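Zandatard chapter 15 finally gave us the Stelach fight

I have been waiting for this one since April, and oh wow, it was worth every week of staring at the release page. 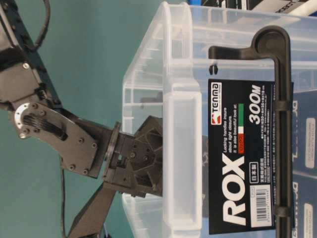
Sumathi Devadiga thinks I'm going to be let down by the next chapter, and she left me a long comment under my last post saying so. Her view is that Stelach can't lose this early, so the whole duel has to be a fake-out, and the artist is going to cut away to the Stemia siege right when it gets good. She may be right! I still don't care, because even if it goes nowhere these were the best pages the series has had.

Let's talk about Murthy. For most of the first volume he was the guy who carried the maps and complained about his knees, and now he walks into the salt court with a broken spear and tells Stelach to stand up. I yelled. I was on the couch with a bowl of cereal at 8 in the morning and I yelled. The double page where the two of them finally move is almost all white, just a few brush lines and the dust coming off the floor, and you can tell exactly who hit first.

The Stemia people are harder to read. We got one page of the queen listening at the door (why is she in the building at all?) and then her ring turns up on the floor after the fight. My guess is she dropped it on purpose so Murthy would find it. If you go back to chapter 2, she does the same thing with a hairpin, and that's how the brothers end up in the tunnels. I really hope this is the payoff.

One complaint. The sound effects were placed right over Stelach's face in the last panel, and I wanted to see that face! I'm hoping they move them for the collected volume, the way they fixed the bridge scene.

Meenakshi Kulkarni and I are rereading the whole thing from the start before the next chapter drops on Friday, which is a silly plan given that it's over 500 pages, but we're already through the harbor arc and it holds up so well. The early art is rougher than I remembered, and the jokes are better. If you've got a theory about the ring, put it in the comments, and please mark spoilers if you read the early scans.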